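Notebook, November, bench 2

Started 8:40. Goal for today was to get the clock divider on the Plivlow board to stop skipping, and I'm happy to write that it has stopped skipping! Long version follows so that Yareli and Damián don't have to dig through my scraps of paper.

Recap for anyone coming in cold. The board takes a square wave from the oscillator and runs it through four D flip-flops, each wired to toggle, so each stage halves the frequency. Divide by 16 at the end. On paper it is lovely. On the bench the last output would run fine for a minute or two and then miss a count, and the display downstream would show a 7 where it should show an 8. Vilém saw the same thing last week and blamed the display driver. I did too for most of the morning.

First thing tried: swapped the driver chip. No change. Put the old one back, it's fine, please don't throw it out (it is in the drawer with the green dot on it).

Second: looked at the supply with the scope. 4.9 V and quite flat, until I zoomed in on the moment all four outputs change together, going from 1111 to 0000. There is a dip there, short and ugly. I measured 370 mV at the far end of the board and hardly anything near the regulator. So the far flip-flop is the one having a bad time, and it's the one with no decoupling cap next to it. I checked the Fallard drawing and the cap is there on the drawing. It just never got soldered. All that head scratching over one little part!

Fitted a 100 nF ceramic right across the supply pins, legs as short as I could get them. Dip went down to 34 mV. Left it running with the counter logging and went for coffee.

Results after lunch: 880 full cycles, zero skips. Before the fix the best run I had was 679 and most were far shorter. I want a proper overnight run before I call it closed, but I'm very pleased.

While I had the probes on I looked at the ripple delay too, and this part is really fun if you haven't seen it on a scope. Each flip-flop waits for the one before it, so the four outputs don't change together after all, they go one after the other like people standing up along a bench. (So strike "all four change together" up there. Close enough in time to pull the supply down, but you can see the steps clearly once you spread the trace out.) If you decode the outputs with plain AND gates you get tiny false pulses in between the steps. Precious asked about exactly this on the Bermúdez job — the reset line there is decoded straight from a ripple counter, and I would bet a sandwich that's where her random resets come from. A synchronous counter would cure it. I'll sketch one for her, four JK stages on a common clock, two AND gates for the carry.

Things to do:
- overnight run, log to the shared folder
- check the other two Plivlow boards for the missing cap
- tell Lindalva the parts list is right and the assembly sheet is wrong
- the scope goes back to Prerent at the end of the month, so get all the delay traces before then
- order more 100 nF, we are down to one strip

Stopped 5:15, board left powered, please leave the red lead alone.
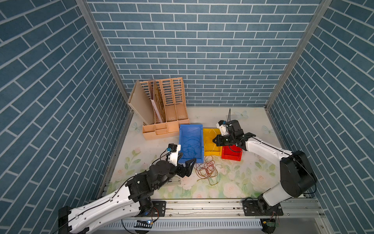

The two arms, blue brick walls and flowered tabletop.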